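Home | Ask | Topics | My Page

We use cookies. OK

Office chair sinks all day - fix or replace?

Cameron Paterson
Chair is a Pernetti, bought in July. Drops an inch or so every hour, I pump it up, down it goes.
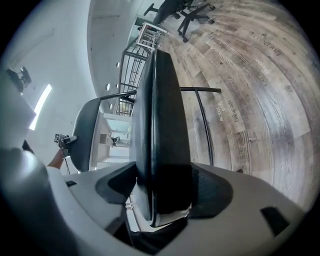 Paid 179 for it so not keen on binning it. Is the cylinder a hard swap?

greenwood9
Gas lift is shot. Pull the old one with a pipe wrench, bit of penetrating oil overnite. Measure first - they come in differnt lengths.

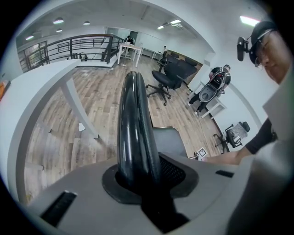 Check the warranty too, mine was still covered.

Zedine
just get a new one

Print | E-mail this page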